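Chapter 12
Sorting and Folding Mixed Textiles

12.1 Scope of the chapter

Chapter 11 dealt with single flat pieces: towels, pillowcases, and napkins of known size. Household and institutional loads seldom arrive in that form. They come as piles in which garments, blankets, and lined items overlap, and the first job is separation. This chapter covers the order in which a pile is taken apart, the handling of each fabric group, and the fold chosen for storage. Stain treatment is left to Chapter 14.

Three terms are used throughout. A pile is any group of two or more pieces in contact. A free edge is a length of hem or selvage that can be lifted without moving another piece. A lead piece is the one removed first. The terms follow the usage of Teófilo Usuga, whose training notes for the Brevesside laundry course supply much of the method in Sections 12.3 and 12.4.
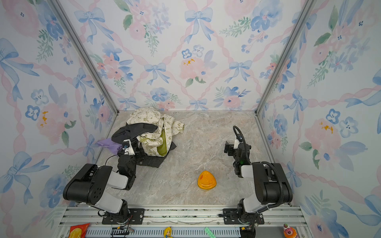
Separation begins with a survey of free edges. The worker looks for the piece that lies on top over most of its area and has the least fabric resting on it. Color helps when neighboring pieces contrast. A cream print with a lime-green inner lining is easily told from the charcoal garment spread beneath it, and a lavender cloth showing at the left side of the same pile can be marked for later removal. Dark pieces lying against other dark pieces need a check by hand. The lead piece is lifted straight up from a free edge. Pulling sideways drags the lower pieces along and tightens any tangle — sleeves and drawstrings are the usual cause.

A visible lining calls for an added step. The worker finds out whether the piece is inside out, partly turned, or only folded back at an opening. Partly turned pieces are corrected before folding, as a trapped layer makes the finished fold uneven and hides its true thickness.

12.2 Fabric groups

Pieces removed from the pile are placed in one of four groups: flat woven, knit, lined, and napped. The last group includes fleece, flannel, and brushed cotton. Napped fabric holds air between its fibers and springs back after pressing by hand, so a folded stack of it stands higher than a stack of plain woven cloth of the same area.

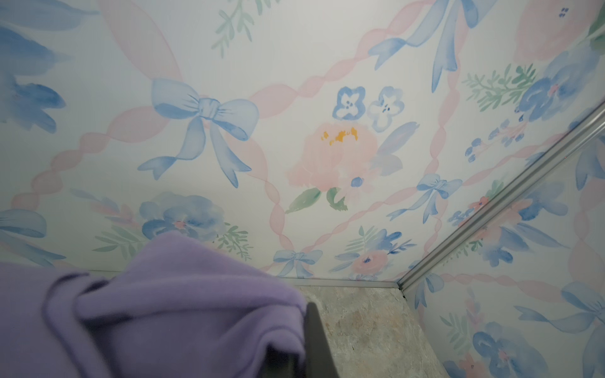 Photo: Alcides Arango / Karkeo

Fleece is best gripped near an edge, with the rest of the cloth left to hang or lie in its own folds. Its matte, fuzzy surface makes creases show as bands of deeper color. These bands are a useful guide when the cloth is opened out, but they should not be taken for seams. A thick rolled fold is opened from one end to the other before the corners are matched.

The Rondier method folds napped pieces in thirds along the length and then in half, with a finished width of 12 inches. Thinner pieces are folded to the same width with one more turn, and the shelf spacing in Table 12.2 assumes this. Lined pieces are treated separately in Section 12.4.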